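Section 3: Gripper stays open after a pick command

This section applies to Skillard two-finger grippers fitted to the Pralar table-top arm. The fault appears when the arm reaches the object but the jaws stay open, or when the arm stops part-way and the controller shows a grip time-out.

CAUTION: Keep hands, sleeves and loose cables away from the jaws until step 2 is complete. A gripper that has failed to close may close without warning when the command is sent again.

1. Press the stop button and wait for the controller to report that the arm is held.
2. Switch off the gripper supply at the controller. Do not pull the cable at the wrist.
3. Ask everyone nearby to stand clear of the arm's reach.

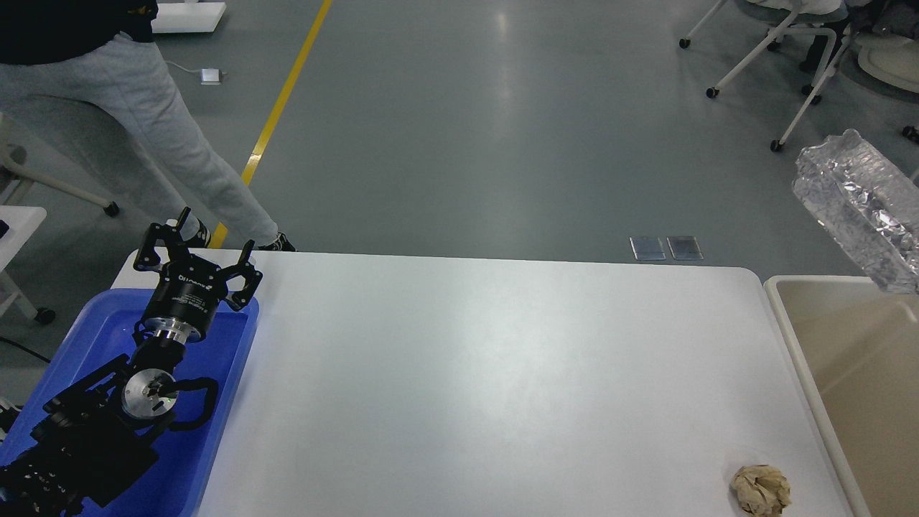
4. Check the cable along the full length of the arm. It must be able to move freely at each joint - a tight or pinched cable is the usual cause of this fault.
5. Look between the fingers for scraps of paper or film and remove them with the tool supplied.
6. Restore the supply, set the speed to its lowest value and send a single close command.

NOTE: Soft, crumpled items may be missed even when the gripper is in good order. Repeat the test with the solid test block before recording a fault.

If the jaws do not close after 3 attempts, take the arm out of use and report the fault to Soudabeh Ranjbar, Technical Support.

Related sections
Replacing the wrist cable
Setting the grip time-out
Fault report form

Bakhtiari Technical Publications | Contact support | Back to top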